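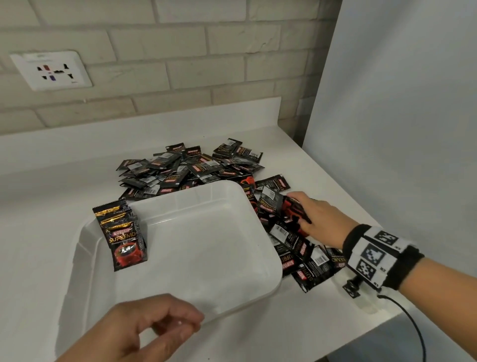
**Wednesday, 15:00ish, kitchen bench**

Coffee restock. Kopiko sachets out on the counter by the brick wall, white tray for them. Plan: all facing same way, fronts up, crimped ends to the short sides. Not just tipped in like last time, lid wouldn't shut on the cupboard shelf & two split.

Stock sheet says 714 for the month. Not checking that by hand. Going by weight of the box from Bakden, near enough.

- tray stays this side, NOT under the socket, kettle lead needs to reach
- anything with a torn crimp -> bin, don't put it back
- overflow in the Nandisport tub, top shelf, label it this time
- sugar is seperate, Hododska order, not here yet (chased 2x)

Tried standing them on edge. Looks neat, falls over as soon as you pull one from the middle. Flat rows better, overlap each one a bit like roof tiles. Slippery things, glossy ones slide if the stack gets to more than 15 high. Keep lower.

Bench was wiped before, wipe again after, dust gets in the corner by the panel and along the ledge.

Query: Aguiar invoice has 71 on it, 71 what? boxes? packs? Ask before paying. Also do we want the plain black as well, someone wrote it on the fridge list then crossed it out

To do: new tray, same size, for teh tea bags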